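Ticket: Rebane cart stops short of its charging dock and sulks
Status: Closed (reopened twice)
Site: Wendon, ground floor
Product: Rebane delivery cart, Olside charging dock, Jallero fleet server
Priority: Medium, then High, then Medium again once I stopped typing in capitals

Original report

The cart does its rounds without complaint. When the battery gets down to the level where it's supposed to go home, it drives to the dock, lines itself up nicely, stops a hand's width from the contacts and shows "DOCK NOT PRESENT." The dock is present. I have stubbed my toe on it.

After a few minutes the cart backs up, turns all the way around and tries again. Sometimes the second try works. Sometimes it keeps this up until the battery is flat, and then it has to be pushed. It is heavier than the brochure led me to expect.

It started in July, after the server update. I mention the update because I know you're going to tell me it wasn't the update.

Support reply 1

Thanks for the report. The update didn't change docking behavior. Please clean the charging contacts with a dry cloth, restart the cart, restart the dock and send the log bundle.

Customer, 9:20 a.m.

Contacts cleaned. They were already clean, and are now very clean. Cart restarted. Dock restarted, which meant finding its plug behind a cabinet that I had put there myself.

Ran it by hand five times. It docked five times. Naturally.

Log bundle attached.

Customer, 4:45 p.m.

Left it alone after lunch and it failed again on its own. So it works when I stand next to it and fails when I don't. I had a dog like that.

Support reply 2

We looked at the bundle. The server has recorded 279 failed docking attempts since the update. The cart's position was good in every one, so the map and the sensors are fine. The failure is that the cart asks the dock to identify itself and doesn't get an answer in time.

Could you tell us what kind of wireless network the dock is on, and whether anything changed near it?

Customer

Same network as everything else here. The dock is in the back hallway and the access point is in the ceiling of the next room. Signal at the dock shows three bars out of four. Nothing was moved apart from the cabinet, and that was in the spring.

I tried these, one at a time, with a full discharge cycle in between, so please appreciate that this took all week:

Dock on a different outlet. No change.
Cabinet moved two feet to the left. No change, but I can reach the plug.
Server rolled back to the old version. Failures stopped.
Server updated again. Failures came back.

I'm not saying anything about the update. I'm just listing it in order.
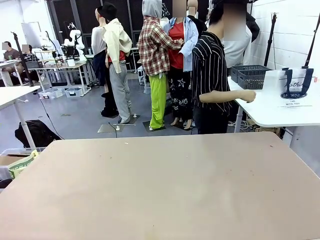
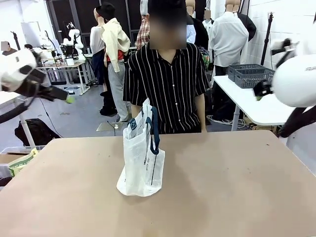 Support reply 3

Noted on the rollback. We compared the two versions and there is one difference that matters. The old version waited as long as it took for the dock to answer. The new one gives up after 1,000 milliseconds. That was listed in the release notes under "Housekeeping."

A healthy dock answers in far less than that. Could you switch on detailed logging for the dock (Settings, Service, Log level, Verbose) and let it run overnight? Please don't stand next to it.

Customer, 7:50 a.m.

Did not stand next to it. Verbose logging ran until a little after 2 a.m. and then filled the log partition, all 384 MB of it, at which point the server stopped accepting jobs. The cart spent the rest of the night in the elevator lobby with its lights on.

Deleted the old archives, restarted the service, sent the cart home. It failed to dock.

Marking this ticket reopened, because at some point it got closed for inactivity. There has been quite a lot of activity.

Support reply 4

Sorry about the closure, it's automatic. Sorry about the partition too. We should have mentioned it.

The part of the log that survived is useful. The dock's first answer after a long quiet spell takes 1,060 milliseconds. Every answer after that is quick. Its wireless card is going into power saving when it hasn't heard from anyone for a while, and it needs a moment to wake up. When you tested by hand, you were keeping it awake.

Please do the following on the dock, in this order:

1. Open the service page and log in as installer.
2. Go to Radio and set Power saving to Off.
3. Save. Wait for the green light to stop blinking.
4. Go back and check that it really says Off. On older firmware it reverts if you leave the page too soon.

Customer

Did it. It reverted. Did it again and waited for the green light like a person at a crosswalk. It stuck.

For the record, the dock is plugged into a wall. I would love to know what power it was saving, and for whom.

Customer, next morning

Docked on the first try every time overnight. Verbose logging is off. The ticket was closed for inactivity again while I was checking, so I've reopened it in order to close it.

Support reply 5

Glad to hear it. The next server release raises the limit to three seconds, and the dock firmware will ship with power saving off. We have also asked for the change to be moved out of "Housekeeping" in the notes.

So, yes, it was partly the update.

Resolution: Dock radio power saving disabled. Timeout change pending in next release.
Customer rating: 4 out of 5. One point held back for the pushing.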